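Baskets Wanted (and a Word About the Odds and Ends)

It has been a busy September in the sorting room at Kurkau, and we wanted to say thank you to everyone who has dropped off bits and pieces for the play bags. We are up to 616 bags for the year, which makes us very happy indeed, and there are 38 more waiting on the shelf for the Alarcón families.

If you haven't sorted with us before, it's a pleasant way to spend a morning. Everything small gets tipped into one basket first, whatever it happens to be, and then we move the playthings across to another — toy food, little animals, soft foam blocks and so on. 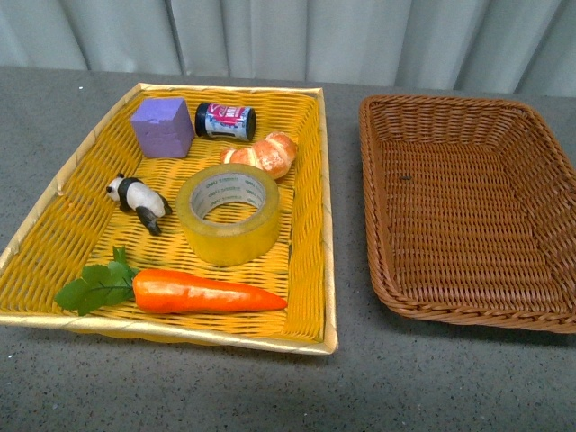
Packing tape and other supplies go back to the cupboard by the door, please, even if you think you will want them again in five minutes! We do get through a lot of tape at this time of year, so a spare roll is always welcome.

What we could really use now is more baskets. Wicker or woven, any color, plain or fancy, as long as the bottom is sound and there are no sharp ends poking out for small hands to find. You can leave them at the side entrance any morning before noon. Coffee will be on, and there is usually cake — come and say hello even if you can't stay.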